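They put grippers on our packing line and now my job is "demonstrating." Anyone else?

Posted in: Shop Floor Talk

treseo_tina
October 10, 2025
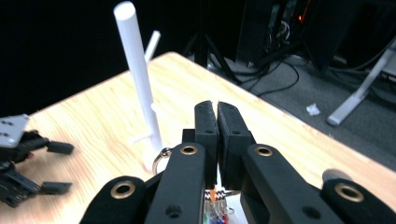 I've been at the same warehouse since before they changed the name to Clastard, hand packing the whole time, and in March half my shift got moved over to what they call the teaching bench. My first month I was sure I'd hate it. You hold the gripper yourself, work it like a big pair of tongs, and do the same little job over and over so the machines can learn from it later. Those two black foam pads at the tip are your fingers now, and let me tell you, they are not fingers! Putting a ring over a rod sounds like a toddler's game until you try it with those. My target is 159 good runs a shift. Pay is the same as packing, my back feels way better, my wrist feels way worse. So is this a promotion or am I training my replacement?

jogi_fan
Both lol. Sorry. We had the same thing at my place, except they just filmed our hands. The line went from 20 people to a lot fewer, and most moved to returns. Nobody got fired but they quit filling spots when people left.

Bent Thoroddsen
I'd push back on that a little. I'm a shift lead at Endale and we've had arms on the line for 2 years. They're fine with boxes. Give them a floppy bag and it all stops and somebody has to walk over. My people walk more now and lift less, and I'd take that trade any day.

jogi_fan
You'd take it, you're the lead. Did the people walking get a raise?

Bent Thoroddsen
Some did. Not enough of them, I'll give you that.

packrat459
Tina, ask about the wrist thing NOW and get it in writing. I did bench work for one winter and ended up in a brace. What helped was swapping hands every hour and a taller table. Also 159 sounds high to me, do they count the ones you drop?

treseo_tina
They don't count drops, no. So if I fumble it, that's my time gone. And swapping hands, huh, I never even tried it! Table is the regular height, I kind of hunch over it.

packrat459
Yeah, hunching is what got me. Ask for risers.

treseo_tina
Will do. I have my review coming up so I'm bringing the drops and the table both. Still want to hear from anyone who went from bench work back to the line, did they let you?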